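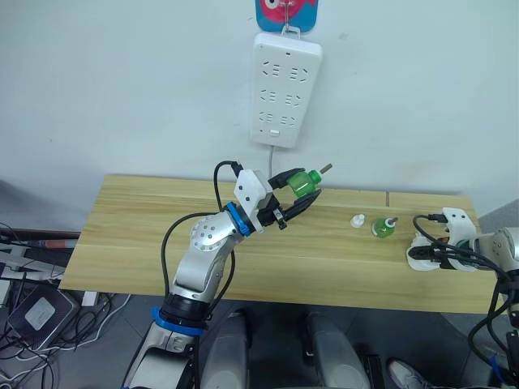
Liste de contrôle avant mise en vente : cubes et cadres lumineux personnalisés

Bon, vous êtes plusieurs à m'avoir demandé ma fameuse liste (celle que je garde scotchée dans l'atelier et qui commence à être illisible), alors je l'ai recopiée au propre, avec mes commentaires à côté. Je vends des petits cadeaux gravés à messages, surtout pour la fête des mères, les départs en retraite et les mariages, et tout ce qui s'allume passe par ces vérifications avant de partir. C'est ma façon de faire, dans ma boutique, avec mes produits. Si vous importez en volume, prenez conseil auprès d'un vrai labo !

Lot contrôlé pour cette version : socles lumineux Plukevari, 86 pièces, fournisseur Halliday
Date du contrôle : 24 juillet 2019
Contrôlé par : moi, avec Isla Cosgrove pour la deuxième lecture

1. À la réception du carton

Carton extérieur sans trace d'écrasement ni d'humidité : OK
Quantité conforme au bon de livraison : OK
Référence identique sur le carton, le bon et les boîtes : À REVOIR

Commentaire : deux boîtes portaient l'ancienne référence, alors que le socle dedans était le bon. Je l'ai signalé à Halliday, on m'a répondu dans la journée, et j'ai collé la bonne étiquette par-dessus. Oui, c'est pénible, mais le jour où un client vous écrit avec un numéro qui n'existe plus, vous êtes bien content de l'avoir fait.

Notice en français présente dans chaque boîte : OK

Commentaire : ouvrez-les ! Une année j'ai eu tout un carton avec la notice en allemand uniquement, et je ne m'en suis aperçue qu'en novembre, en pleine préparation des commandes de Noël. J'ai passé ma soirée à la photocopieuse.

2. Le bloc en verre ou en acrylique

Arêtes adoucies, rien qui accroche le doigt : OK sauf 7 pièces
Pas d'éclat dans les coins : OK
Pas de bulle ni de rayure dans la zone gravée : OK
Base bien plane, le bloc ne bascule pas sur le socle : OK

Commentaire : pour les arêtes, je passe un vieux collant dessus. S'il file, la pièce est mise de côté. Les sept refusées avaient toutes le même défaut, une petite bavure sur l'arête du bas, côté dos. Ça se reprend au papier très fin et à l'eau, mais je les vends ensuite en second choix, à prix réduit, avec le défaut écrit noir sur blanc dans l'annonce.

Le texte gravé correspond à la commande, accents compris : OK

Commentaire : relisez à voix haute. J'insiste, à voix haute ! J'ai envoyé un jour un « À ma maman chérie » sans accent sur le e, et la cliente avait raison d'être fâchée. Depuis, c'est toujours Isla qui relit ce que j'ai gravé et moi qui relis ce qu'elle a gravé.

3. Le socle lumineux et son alimentation

Marquage CE lisible et durable sur le socle : OK
Nom et adresse du responsable de la mise sur le marché : OK
Tension et intensité indiquées sur le socle ET sur l'adaptateur, valeurs compatibles : OK
Fiche de l'adaptateur adaptée aux prises françaises : OK
Câble sans pli marqué, gaine intacte jusqu'au connecteur : OK
Connecteur qui tient sans jeu : À REVOIR sur un socle
Interrupteur franc, pas de position intermédiaire : OK

Commentaire : le socle au connecteur un peu lâche clignotait quand je bougeais le câble. Direct au retour fournisseur, je n'essaie jamais de ressouder quoi que ce soit sur un produit que je vends. Parviz Tabrizi, qui m'a appris à peu près tout ce que je sais en électricité, me l'a assez répété.

4. Essai de fonctionnement

Allumage de chaque pièce : OK
Toutes les couleurs défilent, pas de diode morte : OK
Une pièce sur dix laissée allumée quatre heures, sous surveillance : OK
Pas d'odeur, pas de grésillement : OK
Socle tout juste tiède au toucher en fin d'essai : OK

Commentaire : je fais cet essai sur une surface dégagée, sans papier bulle ni carton à proximité, et je ne quitte pas la pièce. Je prends un bon livre, un thé, et j'écris mes cartes de remerciement pendant ce temps-là. Pour les couleurs, fermez les volets, en plein jour on rate facilement une diode faible (le bleu surtout, je ne sais pas pourquoi).

5. Modèles à piles bouton

Compartiment fermé par une vis : OK
Vis qui reste attachée au couvercle une fois dévissée : OK
Avertissement piles bouton sur la boîte et dans la notice : OK
Languette isolante en place : OK

Commentaire : là-dessus, zéro tolérance. Un couvercle qui s'ouvre avec l'ongle, je refuse le lot entier. Ce sont des objets qui finissent sur la table de nuit de papi ou sur une étagère à hauteur de petits-enfants, et une pile bouton avalée, c'est une urgence vitale. Babatunde Okafor, qui tient un stand de cadeaux de naissance à côté du mien au marché de Jendton, a carrément arrêté d'en vendre. Moi je garde deux modèles, bien fermés.

6. Emballage et envoi

Bloc et socle calés séparément : OK
Adaptateur dans son propre sachet, sans contact avec le bloc : OK
Essai de chute, carton fermé, hauteur de table : OK
Carte message glissée au-dessus, jamais dessous : OK
Prix retiré si la commande est un cadeau : OK

Commentaire : les calages en carton alvéolé Stenum me plaisent bien, ils sont plus longs à plier mais je n'ai eu aucune casse depuis que je les utilise. Pour l'essai de chute, prenez une pièce de second choix, hein !

7. Dossier à garder

Déclaration de conformité du fournisseur : OK
Facture et numéro de lot : OK
Photo de l'étiquette de l'adaptateur : OK
Liste des acheteurs par lot, en cas de rappel : EN COURS

Commentaire : j'ai 412 commandes à reclasser par lot, et j'avoue que j'ai pris du retard. Tamsin Bolger m'a passé son tableau, tout simple, une ligne par commande avec le lot dans la première colonne. Je m'y mets petit à petit.

Bilan du lot : accepté, moins les sept blocs à reprendre et le socle renvoyé à Halliday.
Prochain contrôle : cadres photo gravés, 13 pièces, dès qu'ils arrivent.

Si vous ajoutez des lignes à votre propre liste, mettez-les en commentaire, je les lis toutes. Anahera Faulkner m'a déjà suggéré de vérifier la longueur du câble annoncée dans la fiche produit, et je l'ajoute à la partie 3 dès la prochaine impression.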